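Renting a Workshop Bay at Tanholm: Frequently Asked Questions

Last updated 6/15/18

Who can rent a bay?

Anyone 18 or older with a signed rental agreement and a completed safety walkthrough. You do not need to own a business. Most of our renters are hobbyists, people fixing up furniture, and small sellers who have run out of room at home.

How big are the bays?

Single bays are 60 square feet. Double bays are twice that and have two doors. There is also one large shared hall of 1,014 square feet, which is booked by the half day and has its own price list at the front desk.

What comes with a bay?

A table, a stool, overhead lighting and two grounded outlets on separate breakers. Shelving is extra. Walls are painted and must stay as they are, so please do not drill, nail or glue anything to them. Freestanding racks are fine.

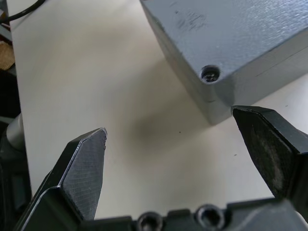

White tabletop with a gray plastic box.

Can I leave my things in the bay overnight?

Monthly renters can. Day renters have to clear out by closing, and anything left behind goes to the lost property shelf for 20 days. Monthly renters should lock up small tools, and should check whether their own insurance covers items kept outside the home. Ours covers the building only.

What are the opening hours?

Monthly renters have a door code that works from 6 a.m. to 11 p.m. every day. Day renters can come in while the desk is staffed, 8 a.m. to 5 p.m. on weekdays and 9 a.m. to 1 p.m. on Saturdays. The building is closed for the first week of January for floor work.

Is there a noise limit?

Hand tools and cordless drills can be used at any hour the building is open. Routers, sanders and anything with a compressor must stop at 8 p.m. Table saws are allowed only in the Hagedorn wing, which has thicker walls and dust extraction.

Can I paint or use solvents?

Brush painting with water-based paint is fine in any bay if you cover the floor. Spray cans, oil-based paint, lacquer and strong solvents are not allowed in the bays. There is a spray booth in the Hagedorn wing that can be booked by the hour. Oily rags go in the red metal bin by the back door, never in the regular trash.

What about electrical work?

Low-voltage projects are fine. If you are working on something that plugs into the wall, keep it unplugged while it is open and do not leave it running when you go. Soldering is allowed on a heat mat - the desk lends them out. 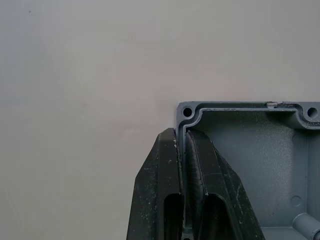
Open enclosure, no lid.

Do you accept deliveries?

We sign for parcels up to 20 pounds for monthly renters. Put your bay number on the label. Pallets and freight have to be arranged with the desk a day ahead, and you need to be there when the truck arrives.

How do I pay?

Monthly rent is charged by card on the first of the month. Day rentals are paid when you book. We do not take cash. The deposit is one month's rent and is returned within two weeks of moving out, less any cleaning or repairs.

Can I share my bay with someone?

Up to two people can be named on a single bay and up to four on a double. Each person has to do the safety walkthrough. Guests are welcome for short visits but cannot use power tools.

Is there parking?

The lot on the Zosbridge side is free for renters. The spaces by the loading door are for loading only, 30 minutes at most. Bikes can be locked to the rail beside the main entrance or kept inside your bay.
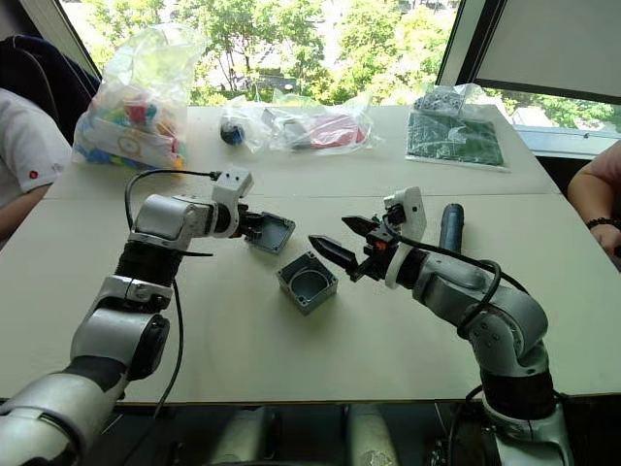 How much notice do I have to give if I want to move out?

One full calendar month, in writing or by email. If you give notice partway through a month, the notice period starts on the first day of the next one.

Can I switch to a different bay?

Yes, if one is free. There is no fee for the first move. Ask at the desk or put your name on the waiting list, which is also shared with our smaller building in Hivby.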